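3.2 Surface finish and perceived cleanliness of reusable cups

The first part of the study dealt with how people judge whether a reusable cup is clean enough to drink from. Earlier work on shared tableware has mostly measured residue after washing. Less has been written on how the finish of the cup affects the judgement of the person about to use it. We treat the two as separate quantities. Residue was measured by swab and is reported in Section 4. Perceived cleanliness was rated by participants on a scale from zero to 100, where zero was marked "would not use" and 100 was marked "as clean as new".

Four cup types were included. The Paltow and Georgiev cups are sold for office kitchens, the Zekura cup is sold for outdoor events, and the Pluderier cup is used mainly in school canteens. All four were bought new through ordinary retail channels. None of the suppliers was told of the study or saw the results before submission.

Cups were divided by finish into gloss and matte. The division was made by eye by both authors, working separately, and there was no disagreement. Colour was not varied within a finish. We had planned to include a ribbed cup as a third group, but it could not be stacked in the washer racks without tipping and was dropped before the pilot.

Each cup went through 50 wash cycles before rating. The cycle was the standard one programmed by the maker of the washer, with the detergent dose held constant and no rinse aid. Rinse aid was left out on the advice of C. Mok, whose pilot work in May showed that it left a film on gloss cups under some lighting and would have mixed two effects that we wished to keep apart. Cups were then air dried upside down on a wire rack and stored in closed bins until the rating session.

Participants were 38 adults recruited from the staff and students of two colleges. Each rated 16 cups, one at a time, in an order drawn separately for each person. They were allowed to pick up the cup, turn it and look inside, but not to smell it or wipe it. No time limit was set. A short practice trial using a cup outside the study set came first, and its rating was discarded.
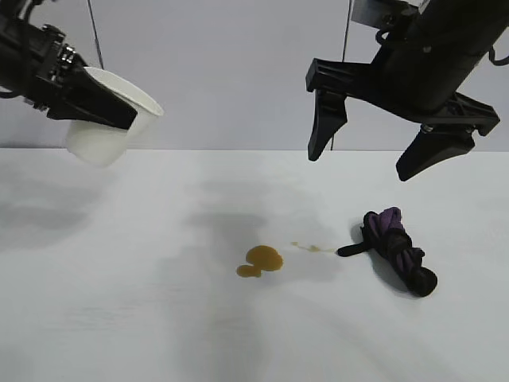
Figure 3. A plain white plastic cup with a matte surface, tilted so that the rim is visible.

The rim was given its own rating, as it is the part that touches the mouth and is also where wear tends to collect. After rating the cup as a whole, participants were asked to rate the rim alone on the same scale. We use "rim" for the rounded lip and the narrow band of wall directly under it, both inside and out. Marks lower down the wall were counted towards the whole-cup rating only.

Matte cups received lower whole-cup ratings than gloss cups with the same measured residue. The difference was present for all four products and was largest for the Zekura cup. For rim ratings the pattern was weaker, and for the Georgiev cup it was reversed. Comments written on the rating sheets suggest a reason. Several participants described gloss rims as "scratched" or "scuffed", and treated a scratch as a place where dirt could sit. On a matte rim the same scratches were harder to find and were seldom mentioned.

Lighting is a likely source of error. The rating room had overhead panels and one north-facing window, and the blind was kept down for all sessions except the first, when it was found to be jammed. Ratings from that session were checked against the rest and kept. A gloss surface will return a bright line from an overhead panel, and a smear crossing that line is easy to see. A matte surface spreads the light, so that a smear of the same size shows as a slight change in tone – if it shows at all. This would favour matte cups, which is the opposite of what was found for the whole-cup rating.

One account of the result is that participants were judging age more than cleanliness. Hwang (this volume) reports that diners in a canteen setting described dull plates as "old" and were less willing to eat from them even when told they had just been washed. Our rating scale may have invited this reading through the words "as clean as new". A revised form with the upper end marked "fully clean" has been prepared and will be used in the second round, together with a separate question on how long the participant believes the cup has been in use.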